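Hand comparison at the Plomomville lab: first notes

Since May the Plomomville lab has been comparing two multi-fingered hands, the Atance and the Udach, on soft goods. Rigid parts gave us little to separate them. Cloth does, mostly because contact area changes while the fingers close and the current reading no longer tracks grip force.

Each hand runs 100 grasps on the same wrist mount, with the Benítez controller at its default gains. A grasp counts if the cloth stays off the surface for 10 seconds. Finger torque limits are fixed for the whole series, and the palm camera is left off.

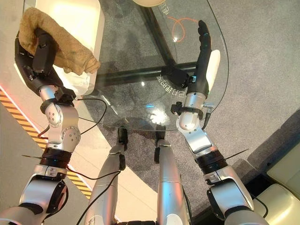 Default gains suit the Udach better than the Atance. The Atance closes quickly, then hunts around the set point once the fabric starts to compress, and the oscillation is visible in the logs for around 2 seconds. Lowering the proportional term on the two outer fingers removes most of it. Thick, fuzzy cloth such as the tan towel is the forgiving case, as it bunches into folds that fill the hand. Thin cotton leaves a gap at the fingertips, and both models lose it more often.

Cable routing needs work too. A loop left slack at the wrist adds a small drag torque in some poses – enough to shift the zero offset between runs. We now re-zero before every grasp and log the wrist angle with it.

Full tables will follow when the thin cotton series is done. Raw logs are on the lab share under the controller name.

20 November 2020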